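OK a few of you asked what it costs to get a small robot arm going at home or in a classroom, and I have OPINIONS, so this is going to be a thread. Get a drink.

Some background. I run a little after-hours workshop in Thibodeaux, and we want to build out more tabletop stations next year. One arm per station, kitchen-type tasks, nothing fancy. I've been living in a spreadsheet since July and I'm weirdly happy about it!

First thing: I budget by station now. I used to budget by arm. An arm is the fun line on the sheet and it eats all your attention, and then you get to the end and you have no money for a power strip. Ask me how I know.

So my sheet has a tab called "station" and the arm is one row in it. The other rows: power, cables, table, walls, props, spare parts, a box to put it all in. Every time I remember something I add a row. It's up to 11 rows and I think it's finally done (it is not done).

The arm row. I'm going 3D-printed again. You print the body, you buy the servos and the controller board, and you put it together over a weekend. My parts list came to 486 dollars per station with everything in it, props and tax included, and I did a little dance in the kitchen when I saw that number.

Could you go cheaper? Sure! You can shave the servos. I would shave literally anything else first. The servos are the arm. Everything you'll love or hate about it later lives in those little black boxes.

Spares! Please budget spares on day one. I order one extra servo for each arm, and a second set of gripper fingers printed in the same batch so the color matches (yes I care about the color). If you order the spare later you pay shipping twice and you sit there for a week looking at an arm that can't close its hand.

Filament is the line people overthink. It's small money next to the servos. Buy a decent roll, buy it in a color you like looking at, move on. I went yellow and I have zero regrets, it makes me cheerful every single time I turn the lights on.

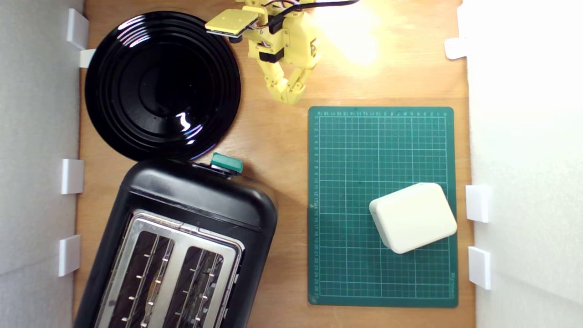 Photo: Tikow bench log / own work

My whole philosophy for props is in that setup. Plate, toaster, cutting mat with a grid on it, one cream-white block. All stuff you can find in a house or a craft drawer. I see people spec out custom fixtures before they've picked up a single object and I want to gently take the catalog out of their hands.

The cutting mat deserves its own post. It's the best value on the sheet. You get a grid, you get ruler numbers along the edges, and when you want to put a block back in the same place tomorrow you just write down the square. I'm buying one per station plus a couple extra for the people who walk off with mine.

Shiny things: get at least one. A glossy black plate is a great prop to plan around if you're ever going to put a camera over the table, with all those reflections. If your budget only covers matte stuff in nice colors, you'll have a lovely time and then a rude surprise.

Same goes for lighting, so give it a row. I had it at zero for the longest time and then I looked at the glare on my own tabletop and went ohhh. A cheap diffuser is in the plan now. I'd put it in before a second camera.

White walls on both sides of the table: also cheap, also worth it. They keep the work area tidy and give you a plain edge. I've got little white brackets along the inside of mine, and brackets are exactly the kind of thing that never makes it onto a parts list. Put them on the parts list.

Now, vendors. I got two quotes for the electronics. Plomitel came in lower on servos and boards but wanted a bigger minimum order. Driltus was a bit higher, would ship in small batches, and answered my emails like a human who had held a servo before. I'm going with Driltus for the first round.

That's not me telling you to do the same!! If you're a school buying for a whole room, the minimum order might not bother you at all and then Plomitel looks great. Run it with your own quantities. For me, being able to buy one station, use it, and fix my list before buying the next one is worth the extra.

Which brings me to the actual plan. 5 stations total, spread over 12 months. One first, then a gap, then two, then two. The gap is on purpose and it has its own row in the calendar tab, labeled "find out what we got wrong."

I used to hate leaving a gap like that, it felt like stalling. But the parts list changes so much after you've used a station for a while. Cable lengths alone! I have rewritten the cable row more than any other thing in that sheet.

Speaking of cables. Measure from where the arm is mounted to where the power really is, then go around the table the way the cable will have to go, then add slack for the arm moving. Then buy the next size up. And buy clips. A bag of clips is nothing and I still forgot them in the first three versions.

Time is a row too. Printing, assembly, calibration, and the evening you lose to a servo with the wrong ID. I don't pay myself for it (ha) but I write the hours down anyway so that if someone else takes this on, they know what they're signing up for.

Things I cut for now: a fancy adjustable table, a rolling cart, a second gripper style. All tempting! The table we have is wood and flat and it's already here, so it wins. The second gripper goes on the wish list tab, which is getting long and is my favorite tab.

Things I refused to cut: spares, a power strip with a switch I can reach without leaning over the arm, and a lidded bin for each station. The bin sounds silly until you have five toasters' worth of stuff and one shelf.

Someone asked in the replies if you need the toaster. You do not need the toaster. But you want one thing on the table with slots or a lever or some moving bit, so there's something harder to work up to after the block. Thrift stores are full of them. Put down a few dollars and go have a look.

I'm cleaning up the sheet so I can share a blank copy, with my prices taken out so you fill in your own. If there's a row you think I'm missing, tell me, I will add it with joy. Fuses! I just thought of fuses. Adding fuses.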